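Chapter 4
Revenue Cutoff and the Period-End Close

A sale belongs to the period in which control of the goods passes to the customer. The invoice date, the order date and the date cash arrives may each fall in a different period, and none of them settles the matter alone. Cutoff is the set of procedures that assigns each transaction to the correct side of the closing date.

Consider Flollano, a housewares distributor with a December year end. On the last day of the year its warehouse released 16 shipments to a retailer, Burnmont. The contract terms were FOB destination, so control passed on delivery. All 16 were invoiced that day, for a total of $1,442. Deliveries worth $696 reached Burnmont before midnight. The remaining $746 was in transit and arrived in the new year.

Flollano's billing system recorded the full amount as revenue when the invoices were printed. The closing entry must therefore reverse $746 of revenue and receivables, and return the related goods to inventory at cost. If the second half of the entry is omitted, cost of goods sold is overstated and gross margin for the year is too low - a common error in first drafts.

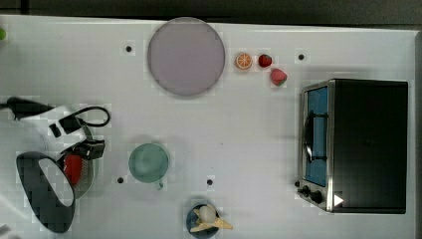

Shipping terms change the result. Had the contract specified FOB shipping point, control would have passed when the carrier took the goods, and no adjustment would be needed. The preparer should read the contract before reading the ledger.

Cutoff errors reverse themselves in the following period, but this does not make them harmless. Each set of statements is read separately, and a lender testing a covenant at year end relies on that balance alone.

Section 4.1 sets out the documents used in a cutoff test. Section 4.2 applies the test to purchases.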